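Progress report to Comen, work package 3: grasp perception and trajectory tooling
Friday, March 4, 2022
Prepared by the software group, Umine, Stevport site

Status

Work package 3 is on schedule, with one item carried over. The ingest tool, the pose recovery module and the first release of the replay checker are in use. The time alignment service is late and is now planned as a patch to the ingest tool.

Pose recovery

The module estimates the path of the hand-held gripper from wide-angle video and inertial data. Of 3000 recordings taken in by the end of January, 1713 passed every check without manual repair. Most failures fall into two groups: loss of tracking when the gripper is close to a plain surface, and scale drift in short recordings. The first group is handled by a wider search window on restart - this costs some 50 milliseconds per restart and has no effect on normal running. Scale drift remains open.

Planning

The Witkowska planner now accepts recovered paths directly. Joint limits are checked before export, and a path that breaks a limit is returned with the time of the first fault. Smoothing has been moved after the limit check, as the earlier order hid short faults.

Flower task

Thin stems and glass are the hardest items for the current segmentation model. Reflections on the vase are sometimes labelled as background, and the mask edge then shifts between frames. Retraining is under way with a separate glass class.

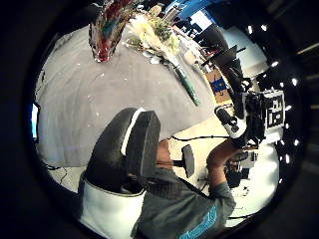 Figure 1. Flower task: vase and white flowers on the grey tablecloth, with a hand-held sensor rig and marker.

Next period

- Merge time alignment into the ingest tool.
- Close the scale drift item, or report a bound on the error.
- Release the glass class and repeat the flower task tests.

No change to the budget is requested.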